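유리 작업실 살림 요령, 거울 자르기와 보관 편

거울 자르는 법을 물어보시는 분이 부쩍 늘어서 제 방식을 한번 풀어 봅니다. 저는 이 작업이 정말 좋아요! 칼금이 쭉 나갈 때 나는 그 사각사각 소리, 한번 맛 들이면 못 끊습니다.

우선 작업대부터. 합판 위에 얇은 펠트를 한 장 깔고 네 귀퉁이만 타카로 박아 두세요. 예전에는 담요를 썼는데 유리 가루가 털 사이로 파고들어서 결국 버렸습니다. 펠트는 자르기 전에 솔로 한 번, 끝나고 또 한 번 쓸어 주면 오래갑니다.

거울은 반드시 앞면, 그러니까 비치는 쪽에 칼금을 넣습니다. 뒷면 도막 쪽에서 그으면 바퀴가 미끄러지고 은막까지 뜯겨요. 칼금은 딱 한 번! 두 번 그으면 날도 상하고 금도 엉뚱한 데로 튑니다. 오일은 바퀴에 살짝만 묻히고, 자는 밑에 고무가 붙은 걸 쓰세요. 저는 드루미어(Drumier) 자를 7년째 쓰고 있는데 아직도 밀리지 않습니다.

잘라 낸 변은 젖은 숫돌로 모서리를 죽여 줍니다. 물을 아끼지 마세요. 욕실에 걸 거울이라면 갈아 낸 변에 거울용 실러를 얇게 발라 둡니다. 쿨딥 스리바스타바 씨가 가르쳐 준 방법인데, 그 뒤로 가장자리가 까맣게 번졌다는 연락이 한 통도 없었어요. 쓰는 실러는 오스만이고 700밀리리터 한 통이면 꽤 오래 갑니다.
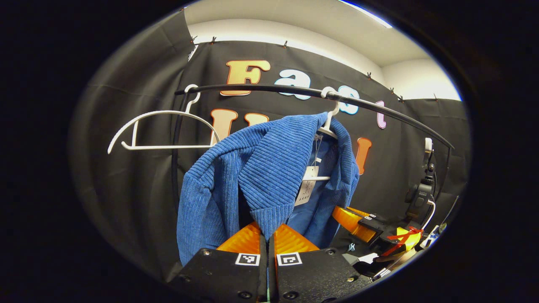
보관은 세워서 하는 게 기본입니다. 눕혀 쌓으면 맨 아랫장부터 금이 가요. 바닥에 각목 두 줄을 깔고 벽 쪽으로 살짝 기울여 세운 다음, 장마다 사이에 코르크 패드를 끼웁니다. 신문지는 습기를 먹으면 도막에 들러붙으니 저는 안 씁니다. 코르크 패드는 10장 묶음이 2,000원인데 떼었다 붙였다 해도 멀쩡해서 볼 때마다 사 둡니다.

자투리도 버리지 마세요! 손바닥만 한 조각은 칼금 연습용으로 최고이고, 길쭉한 건 모서리를 갈아 선반 안쪽에 붙이면 구석이 환해집니다. 5월에는 이 자투리로 작은 탁상 거울을 만들어 볼 생각이에요. 받침은 호두나무로 할지 자작나무로 할지 아직 고민 중입니다.

장갑과 보안경은 꼭 끼고 하세요.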